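Print this page
E-mail this page to a friend

Hair and make-up models wanted for evening course in October

Skonduslow is a small school for hair and make-up. We are looking for people who would like to sit as models for our October course in period styles. The course is for working stylists who already have their basic training and want to learn the old techniques properly: finger waves, pin curls, setting with rollers, and the make-up that belongs to each decade.

The lessons are every Tuesday evening from 6 p.m. to 9 p.m. You can come for one evening or for several. Flurina Danzer teaches the hair part and Taras Bondarchuk teaches the make-up.

Who can apply

You should be 18 or older. We need all ages above this, and we are especially happy to hear from women and men over 50, as our students have too little practice with mature skin. For the hair evenings, your hair should reach at least to the chin. Natural gray, dyed and curly hair are all welcome. Hair which was bleached in the last weeks is a problem for the hot setting, so please tell us before.

We do not cut or color anything without your written agreement. For most evenings there is no cutting at all, only a small trim of the ends if you wish it.
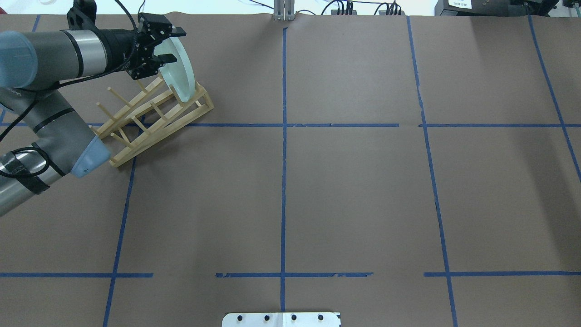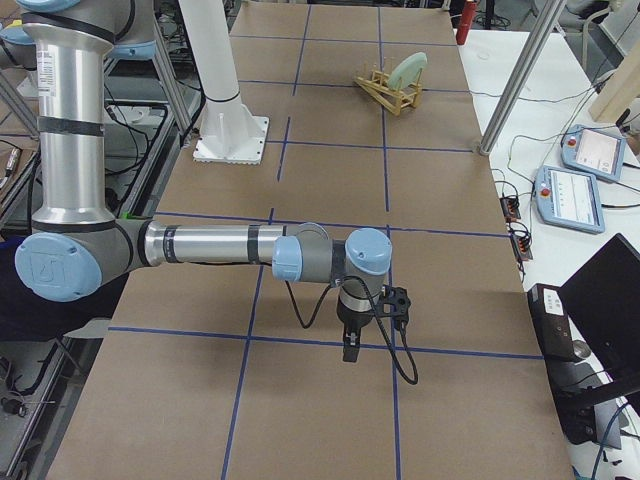
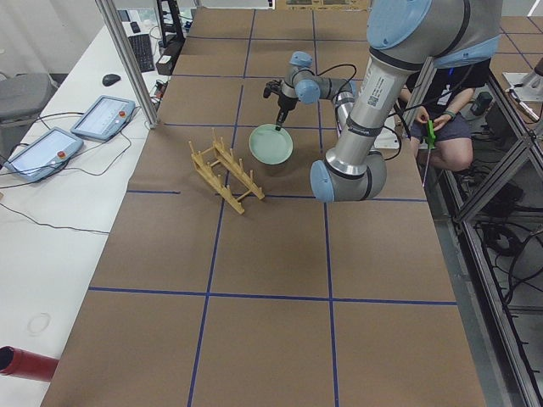
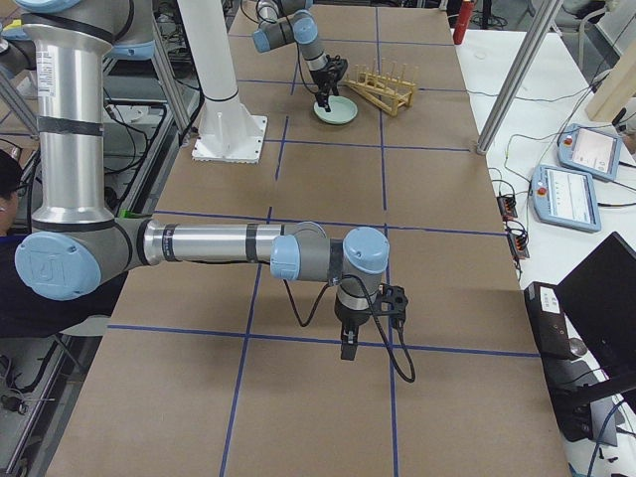

What we ask from you

Please come with clean, dry hair, washed the day before and without conditioner on the roots. Come without make-up, or be ready to take it off when you arrive. Wear a top that opens in the front - pulling a sweater over a finished set is a sad end to two hours of work.

You will sit for a long time. There is a break of 15 minutes in the middle, with tea and something small to eat. You can read or use your phone during the hair part, but not during the make-up part, when the student needs your face to be still.

If you have an allergy, a skin condition or sensitive eyes, write this in your e-mail. We use the Omorari setting lotion and the Werevico powders and lip colors. We can send you the list of ingredients, and a patch test is possible 2 days before your evening. Contact lenses should be taken out before the eye make-up, so bring your case.

What you receive

The service is free, and you go home with the finished look. Models who come to four evenings also get a voucher for a cut and blow-dry with Flurina, which can be used until the end of spring. We can't pay a fee or travel costs.

Photographs of the finished hair and face are taken only if you say yes on the form. You can say no and still be a model.

How to apply

Send us an e-mail with your name, your age, the length and color of your hair, and the evenings when you are free. Please add two simple photos in daylight, one from the front and one from the side, without filter. We answer everyone, but it can take one week.

If you can't come after you have confirmed, please call us before noon on the same day. A student without a model loses the whole evening - so we really ask you to be reliable with this.

Contact: Skonduslow, Model Desk | © Skonduslow. All rights reserved. | Back to top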